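Last updated: July

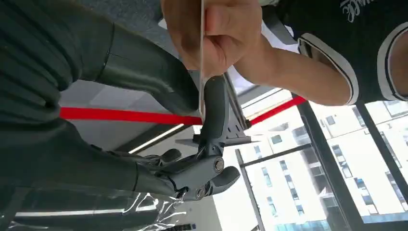
Open day at Setholm

Khôi Triệu had two passes and gave me the spare, so I took the tram in and was there by half past ten. Prudus have the upper floor, with big windows and apartment blocks outside. I signed a form, got a sticker and was told to keep my bag on my shoulder.

They ran people through in groups of 8. Our slot was 15 minutes and went over. The part I'd come for was the handover, with a person holding out a clear plastic card to the robot's hand. The fingers are dark grey and thicker than I expected, with black rubbery pads on the gripper. Clear plastic is a hard thing for a camera to pick out, so I asked if they had chosen it on purpose. The woman from Kalogeropoulos, who supply some of the parts, said yes, and that they'd started with playing cards and got bored.

Khôi asked what a set of pads costs and how long they last. She wouldn't say the cost. The life is 1,000 grips on the old rubber, and they are still testing the new one.

There was red barrier belt across the room and we stayed behind it.
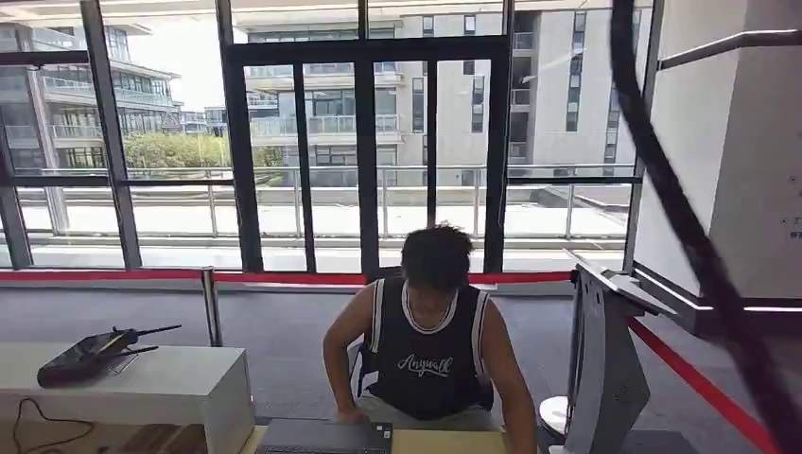

I spent a good part of the visit watching the desk, because that is closer to what I do at work. A young bloke in a black basketball jersey had his head down over a laptop and I didn't like to interrupt. I would have liked to know what he had open. At Drondow we still write down every fault by hand and type it up after lunch, and half of mine are missing the time.

Coffee downstairs afterwards, $2 more than it should be. Khôi thinks we should ask for a trial on the packing bench. I think the bench is too cluttered for it and we'd need to sort the bins first — he agreed about the bins. Neither of us wants to be the one to raise it with the boss.

Home by two. Feet sore. Must email for the brochure, as they had run out, and return Khôi's umbrella.

We use cookies to remember your settings. By continuing to read you accept this.

Contact | Copyright, all entries by the author | Back to top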